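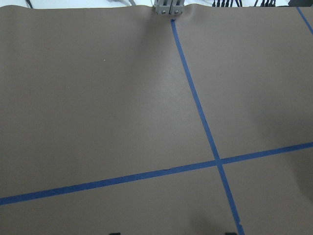 Blue painter's tape laid out as a cross, one strip lapped over the other.

Laying out a big quilt top without a design wall – how do you find and keep the center?

posted by mandgate_mender

Hello all! I finally have enough scraps cut to start the quilt I've been dreaming about for ages, and I'm so excited I can hardly sit still. It's 256 squares, sixteen by sixteen, in a fade that goes from dark plum in the middle out to pale gray at the corners. I live in a small apartment in Mandgate with no wall big enough for a design wall, so the layout has to happen on the living room floor.

My trouble is keeping things square. I did a practice run last night with a quarter of the pieces and by the fourth row everything had drifted to the left. I put two lines of tape down to mark the center, which helped a lot, but I don't know if I should start from the middle and work out, or start in a corner and trust the lines. Also, how do you pick it all up again without losing the order? I have a cat and a job, so it can't stay down for a week.

The squares are plain cotton, cut at 3 inches. I'm using a home machine, nothing fancy. Any tips welcome, including "pick an easier quilt" (I won't listen, but you can say it).

Fleseck Patchwork – 13 quilts and counting

Oh, I love this kind of project! A fade in plum and gray is going to be gorgeous, please post it when it's done.

Start from the middle. With an even number of squares each way, the center of your quilt is a point where four corners meet, so that's where your tape lines should cross. Put one square in each of the four corners of the cross and build out from there. Any drift gets split between the sides that way and you'll catch it much sooner.

A few things I do every time:

Check that the tape is truly square before you put down any fabric. Measure 3 feet along one line from the crossing and 4 feet along the other, and make a little pencil tick on the tape at each. The distance between the ticks should be 5 feet exactly. If it isn't, peel up one line and move it. I skipped this on my second quilt and spent an entire evening blaming my cutting!

Measure from the edge of the tape, always the same edge. Painter's tape is wide enough that if you go from the left edge on one row and the right edge on the next, you've lost most of an inch.

Leave the squares just touching. Don't try to overlap them to allow for the seams, it makes your eyes go funny after a while. The finished top will be smaller than the layout. Yours should come out at 40 inches plus the seam allowance around the outside, if you sew a quarter inch seam.

For picking up, go one row at a time. Stack each row from left to right with the leftmost square on top, put a pin through the stack, and pin on a scrap of paper with the row number. Sixteen little stacks fit in a shoebox. I've had mine in a closet all August before and they went back down in ten minutes.

Have fun with it – the floor stage is my favorite part of the whole thing.

kolář_and_thread

take a photo on your phone before you pick it up and then turn it to black and white. you'll see right away if one of the plums is too light for its spot. works great for fades

Jarna Evening Stitchers

Agree with everything above about starting in the middle, and I'd add one thing for the cat: work in quarters. Your taped cross already gives you four blocks of eight by eight. Lay out one quarter, pin it up in rows, sew it, press it, then do the next. You only need floor space for 64 squares at a time and the cat only gets one quarter to sleep on.

You do lose the fun of seeing the whole fade at once, so maybe do one full layout first to settle the colors, take the photo as suggested, and then go by quarters for the sewing. Press the seams of row one to the left, row two to the right and so on, and the corners will lock together beautifully when you join the rows. Do keep that going across the middle seam too. I forgot, and had to re-press half a quilt with the iron on its very last legs.

And no, don't pick an easier quilt!

Viewed 921 times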